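3. Setup and Upkeep of the Gripper Cell
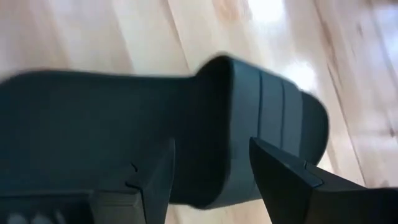 Figure 1. View from the small camera mounted at the gripper, with a dark slate-teal plastic object held between the two fingers above a light wooden floor. The bright patches are reflections from the floor finish.

3.1 Cell layout

The cell consists of one arm, a two-finger gripper, a small camera fixed close to the fingers, and a control computer placed outside the reach of the arm. It was assembled at the Ranska laboratory and has been in regular use since September. The arm stands on a steel pedestal bolted to a base plate. The plate was leveled with shims when the cell was built, and the shims are checked whenever the pedestal is moved.

The arm works directly over the floor of the room. An earlier plan called for a raised table with a gray mat, and the reach of the arm was tested with both arrangements. The floor gave a larger usable area and allowed long items to be laid down without hanging over an edge. It also brought two difficulties, which are treated in Section 3.4: the finish reflects light from overhead, and the seams between planks form long straight lines that can be taken for the edges of objects.

Power and signal lines run down the outside of the arm in a single sleeve. The sleeve is tied at each joint with enough slack for the full range of motion. During the first weeks of operation the tie nearest the wrist was too tight, and the camera line failed at the connector. The line was replaced and the tie was moved farther back. No further failures of this kind have been recorded.

3.2 Fingers and grip

The gripper carries two dark fingers that close toward each other. In the grasp shown in Figure 1, one finger bears on the underside of the broad, flat body of the object, and the other touches the lower side of its rounded end piece. The hollow beneath the narrowed neck lies between them. We refer to this as a bridging grasp, as the contacts fall on either side of a recess and the fingers do not close on a single wall of the part.

Bridging grasps place special demands on the setup. The two contact surfaces are seldom parallel, and a small error in the opening of the gripper shifts the load toward one finger. For this reason the opening is measured at the fingertips and not read from the motor alone. The measurement is made with a set of gauge blocks at the start of each working week. If the reading at the tips and the value reported by the controller differ by more than the limit set in the cell manual, the zero position is set again before any trial is run.

The fingers are removed for cleaning after every 400 grasps. The operator wipes the contact faces with a lint-free cloth and a mild cleaner, lets them dry, and looks for rounding at the edges and tips. A finger that shows visible rounding at its tip is replaced together with its partner. In the early period we replaced single fingers, but a worn finger paired with a new one caused objects to turn slightly as the gripper closed. Replacing both at once removed most of this effect.

Finger screws are tightened in two passes, first lightly and then to the final torque. The final value is written on a label inside the door of the tool cabinet as well as in the manual. After the second pass the operator opens and closes the gripper without a load and listens for contact between the fingers and the housing. Any rubbing noise is entered in the log, even when it stops after a few cycles.

3.3 Camera mount and calibration

The camera is held by a bracket made in our own workshop from a drawing named Vukar. The bracket has gone through several changes, and the version used in this work is the one with slotted holes at the base. The slots allow the viewing angle to be changed without drilling a new part. They also allow the camera to slip if the screws are not fully tight, and a thin locking plate was therefore added over the slots.

The position of the camera was chosen so that both fingers remain in view at the bottom of the image while an object is held. This uses part of the image for the gripper itself, and a large object held at close range may fill most of what is left, as in Figure 1. We accepted this loss. A view that includes the fingers lets the software, and the person reviewing a trial, relate each contact to the shape of the object. A test with the camera moved farther to the side gave a wider view of the floor but hid one finger behind the object in many grasps.

Calibration is carried out in three stages. The camera is first checked alone with a printed pattern held at several distances. The arm is then moved through a set of 14 fixed poses above a second pattern on the floor, and the offset between camera and wrist is computed from the images. Last, the gripper is closed on a reference block and the fingertip positions in the image are compared with those stored from the previous calibration. The third stage was added after we found that the first two could pass while a finger was seated badly in its holder.

A full calibration is required after any change to the bracket, the fingers, or the wrist joint. Between full calibrations, operators perform only the third stage. It takes a few minutes and has been enough to detect most mounting faults – in particular, a bracket that has turned slightly after contact with the floor.

3.4 Light and motion

Images taken during motion are often blurred, and the floor behind a held object is usually affected more than the object itself. The object moves with the gripper and so stays nearly fixed with respect to the camera, while the background passes through the view. The streaked floor in Figure 1 shows the effect, and the object is also partly blurred. Blur on a held object has more than one possible source, including movement within the grasp and vibration of the bracket. A single image is not sufficient to separate these causes, and none is assigned on that basis.

When blur on held objects becomes common in a session, the bracket is checked first. The operator confirms the locking plate, then the base screws, and then runs the arm without a load through a slow and a fast version of the same path. If the fingers appear sharp in the slow run and blurred in the fast one, the bracket is taken off and its seating surface is cleaned. If both runs give sharp fingers, attention turns to the grip force and to the contact faces.

Glare from the floor finish was harder to control. A bright reflection appears wherever the camera, the floor, and a light source line up, and it moves across the image as the wrist turns. Near the outline of a dark object, such a reflection can be mistaken for a highlight on the object or for a second item lying behind it. We reduced the problem by fitting diffusers to the ceiling lights and by limiting exposure time. The remaining reflections are handled by a filter in the Admasu software, which compares consecutive images and lowers the weight of bright areas that do not move with either the floor or the gripper.

Plank seams are treated separately. Their directions are stored in a floor map made when the cell is calibrated, and straight edges that agree with the map are given little weight in the search for object outlines. The map must be made again if the base plate is moved. On one occasion this step was missed, and the cell spent most of an afternoon rejecting sound grasps before the fault was traced.

3.5 Records and repair

All work on the cell is entered in a log kept by the Esa scheduling program. Each entry states the part concerned, the reason for the work, and the calibration stage that followed. Trials cannot be started while an entry remains open. Operators at first found this rule slow, and some entries were closed early so that work could go on. The form was shortened, and the calibration result is now attached to the entry by the program itself.

The settings and procedures given in this section are those in force on Friday, March 28, 2025. Trials run under earlier bracket versions were excluded from the results in Section 4, apart from the comparison of viewing angles, where the older mount is the subject of the test.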